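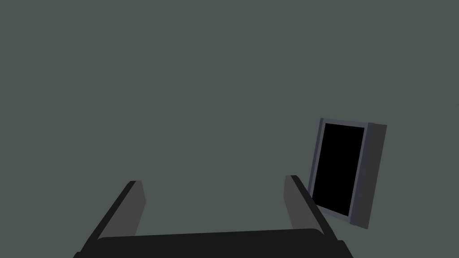
Wrist view in the simulator, gripper open, panel to the right of the right finger.

Cell 2 panel handling: who owns the offline programs?

tbataineh
Posts: 161
We repair and retest wall-mount control panels at Drirkelholm. Until January each bench tech loaded their own fixtures by hand. Now a two-finger arm loads the test fixture and the programs are written offline, then pushed to the cell. The render is from the approach step I am working on. The sim model is a plain box with a black face, no connectors, no cable tail.

Cycle time is fine. My question is about the work around it. There were four of us on benches. Two are still on benches, one moved to incoming inspection, and I now spend most of a shift in the simulator. My job title and pay grade have not changed. When a program faults on second shift, they call me at home. How have other shops divided this up?

unnur_h
Posts: 12
We went through this with Junia (our name for the cell, not a product). Engineering wrote the programs for the first 14 weeks, then handed them to the floor with no change in grade. Two people asked to go back to manual loading. After that a cell technician grade was written, with on-call pay. Get the on-call part in writing first. The grade took much longer.

daher_line4
Is the grasp point taught from the wrist view or from the CAD origin? In that view the panel is well off to one side of the opening. If you are jogging by eye you will get a different answer from each person.

tbataineh
Posts: 162
CAD origin, with an offset per panel variant. The view is only for checking clearance at the right finger. We have 18 variants and I keep the offset table, which is part of the problem. It is in a spreadsheet on my login.

Ruba Farah
I supervise a similar area, so take this from that side. I would not put offline programming in a bench tech grade, but I would not make it a separate job either. If one person holds the table, the rest of the crew become loaders for the cell and lose the diagnostic skill you hired them for. Rotate it. Two weeks in the simulator, then back to the bench.

obrandao
Disagree with rotation. We tried it at Darkevero. Every changeover brought a new naming scheme and a new opinion on approach speed. Scrap went up in the first days of each rotation and came down again by the end. One owner, one trained backup, and the table under revision control. The others get read access and a fault recovery sheet.

Ruba Farah
That is an argument for a naming standard. Your backup will not have touched a program in months when the owner is out sick.

obrandao
Ours does every third variant. He stays current.

unnur_h
Posts: 13
Both of you are assuming the techs want it. Of our crew, one liked the simulator and the others said they missed having the panel in their hands. A tech who opens a unit by hand notices a loose standoff or a burnt smell. The cell loads it, the test passes, and it ships. We added a hand check before loading and it cost us part of the time the arm had saved.

tbataineh
Posts: 163
We have seen the same thing with loose standoffs. Inspection catches most of them now, but that depends on Samira, who came off the benches and knows what to feel for. Her replacement would not.

daher_line4
Put a proper model in the sim as well. A box with no cable tail will tell you the finger clears when it does not. Half of your second shift calls may be that.

tbataineh
Posts: 164
Possible. The faults I have logged are mostly at retract, and the tail is on the side toward the right finger. I have asked for the full CAD. Engineering says the box is good enough for reach checks.

obrandao
For reach, yes. Not for retract. Send them the fault log sorted by variant and by step.

Ruba Farah
And send your supervisor the call log with times. Same format, separate email.

tbataineh
Posts: 165
Will do both. The table goes into revision control this week either way. Still undecided between rotation and a backup. I will ask the two on the benches before I propose anything.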